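Plivell Clothing Reuse
Progress report to the Onishi Fund
8th July

Hello again from the sorting room! We're at the halfway point of the grant, so I'll go through where the money has gone and what's still on my list.

The big spend was the padded folding table, and I'm so glad we went for it (the old one snagged everything). Knits get folded on it now and so do the heavier coats, though the coats take some wrestling. We also bought shelving from Tanda, which came two weeks late and short one bracket. They sent the bracket. It's up.

We set ourselves a goal of 100 sweaters folded, tagged and shelved by the end of July, and as of this morning we're at 90. Of the rest we've looked at, 13 need mending before they can go anywhere, mostly elbows and a few cuffs. I've put those in the blue crates and I'd like to get to them next week.

Folding has been slower than I told you it would be. T-shirts are easy, but the chunky knits are a whole different story. They bunch at the hem, the sleeves won't stay where you lay them, and a thick one can take as long as three shirts. We've settled on sleeves across the body first, then the hem up, and smoothing as we go. It's still a bit lumpy with the fuzzy yarns but they stack okay.

The Burum store has taken 19 pieces so far and asked for more in pale colors, creams especially, so I've been pulling those to the front of the line.

On the budget, we're a little under on supplies and a little over on delivery, and I expect that to even out. I'd like to move what's left of the supplies money into storage boxes with lids, if that's all right with you. The open ones get dusty fast! Let me know and I'll place the order, and the receipts will come with the next report.
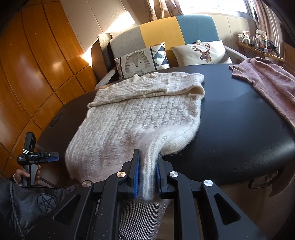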